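To: Tendwood Basketball supporters' list
From: Kristaps Kuusk
Subject: Re: Under-16 cup draw and the Clurnow trip
August 2022

Hello all,

Quoting Maureen's note in full as a few people said it went into their junk folder.

> Has anyone seen the draw yet? My lad says we have got Clurnow
> away in the first round, which seems a bit rough after last
> season. Is it still one leg or have they gone back to two?
> Also, is the coach running or are we sharing cars again? I can
> take three plus bags if people let me know early.
> Maureen

She's right, it is Clurnow away, and I couldn't be happier about it! I know they knocked us out last time, and I know their press is horrible to play against when the crowd gets going, but this is the sort of tie you want while everyone is fresh. Win there and the bracket opens up nicely. We'd have the winners of Mahawong and Brandari, at home, and our lot have never looked scared of either.

To answer the other questions. It's one leg this year, straight knockout, with extra time if needed. The second leg went when the league moved the semi-finals forward to November, and I think it's a better competition for it. You get one night to do it and that's that.

Yes, there is a coach. It leaves from the leisure centre car park and will go on time, so please don't cut it fine. Maureen, do hold on to those three places though, as we usually have a couple of players coming straight from school on the other side of town.

Now, about the team. I went along to both of the open training sessions and came home buzzing. The passing is so much quicker than it was in spring. Last season we had a habit of walking the ball up and then standing about waiting for somebody tall to do something – this lot run, and they keep running. The two guards who came up from the under-14s are a joy to watch (one of them stole the ball off the same poor lad four times in a row) and the rebounding has improved no end. We are still short of size if Clurnow play their big centre for long stretches, and I'd expect them to foul us plenty to slow things down, so free throws are going to matter. The coaches have had everybody shooting them at the end of practice, when legs are tired. There was some groaning. I joined in and missed most of mine.

For those who like their sums, the kit and travel fund stands at £3,554, which covers all the cup travel and the new warm-up tops. Thank you to everyone who baked, bought or carried tables. The Clurnow hall holds some 200 and they've set aside 110 seats for visitors, far more than we had last time, so bring grandparents, neighbours, anyone with a decent pair of lungs. Tickets are on the door. Under-16s get in free and there's a tea bar upstairs, cash only the last I heard.

If you still have a drum from the Brandari game, please own up. I'd love to have it back for this one. 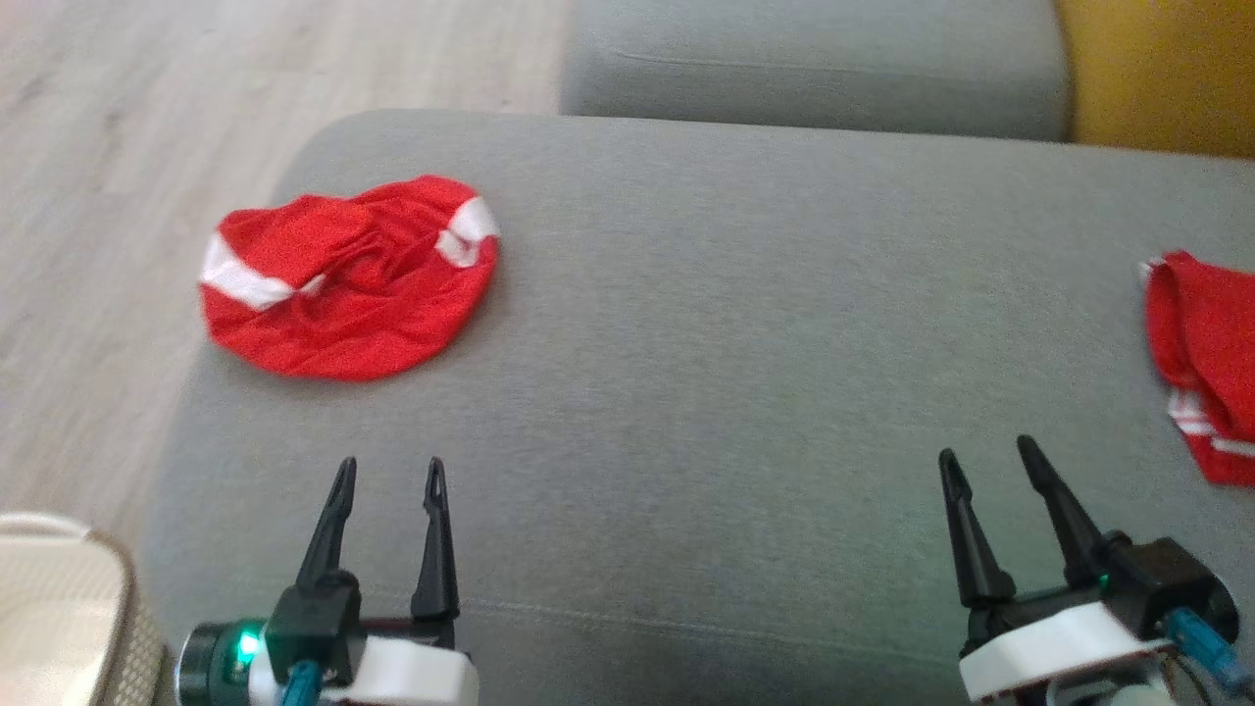
I'll send the coach times once the driver has confirmed them, and I'm hoping to get hold of last year's Clurnow game on video for anyone who can bear to sit through it again. The third quarter is well worth watching, we were terrific in it. Replies about lifts to the whole list please, so Maureen can see who is asking.

See you up there,
Kristaps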